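Waiting on a spouse visa extension

Posted 8/7/25

I sent off my application to extend my partner visa in March and I still don't have an answer. A few people have asked how it works, so I am writing it down while I remember it.

My husband, Euan Urquhart, is British and I am not. My first visa was granted from abroad and had an end date on it. The main rule is to apply before that date. I put mine in with 30 days left, later than I had planned, as the letter from my employer, Lennox, came back with my name spelt wrong.

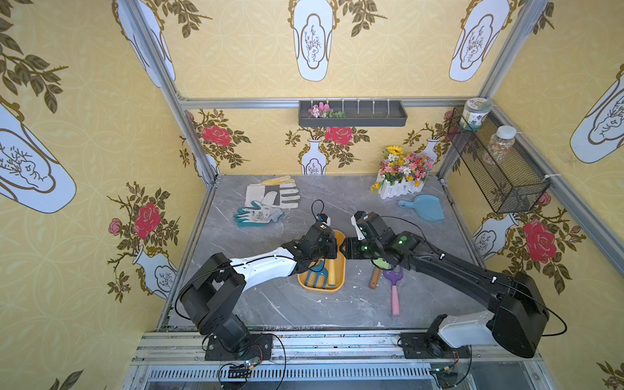 The form itself took two evenings. The papers took much longer. We needed payslips, matching bank statements, and post to both of us at the same address spread over the whole period. Our water bills were all in Euan's name, so we used council tax and letters from the dentist.

I uploaded everything as 10 files, each named by what it was and the months it covered. Garnet Gosselin, the adviser I paid for an hour at Mutmont, told me to do it that way.

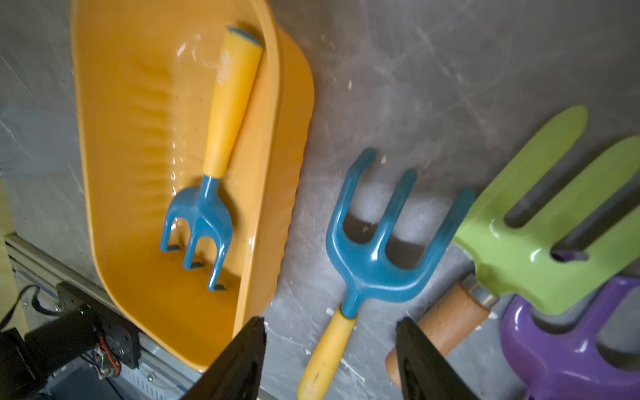
Hand rake in the orange-yellow dustpan.

After that came the fingerprint appointment, which was short. I took my passport and the printed confirmation with its barcode.

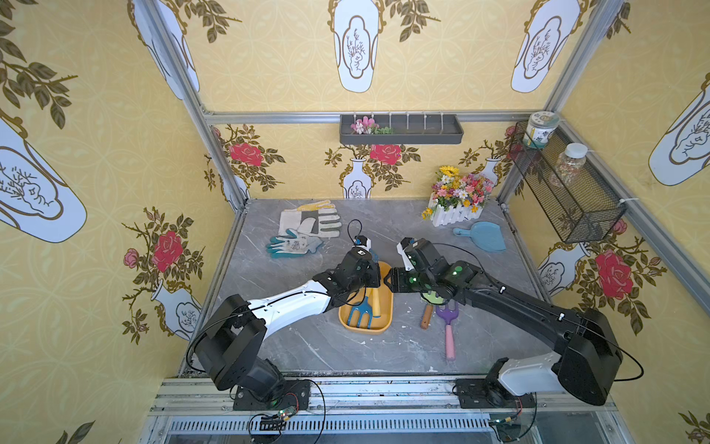 Can I keep working if my old visa runs out while I wait?
If you applied in time, your existing conditions normally carry on until there is a decision, and that includes the right to work. Your employer may want to check this for themselves.

Mine did check, and it was sorted in a morning. Travel is the harder part. Leaving the country with an application open can count as withdrawing it, so I have missed my cousin's wedding and we have put off the summer trip.
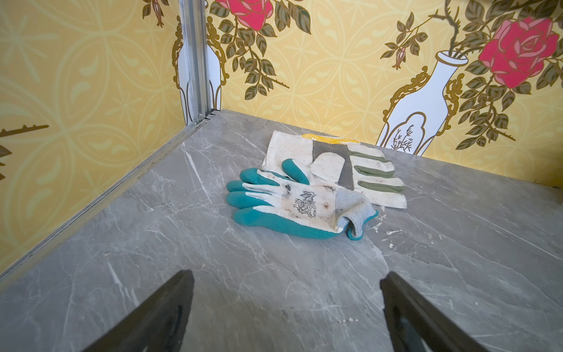

I also had to pay the health charge up front along with the fee, so start saving early. I keep the receipts in the same folder as the confirmation email. If they write asking for more documents I will add a note to this post.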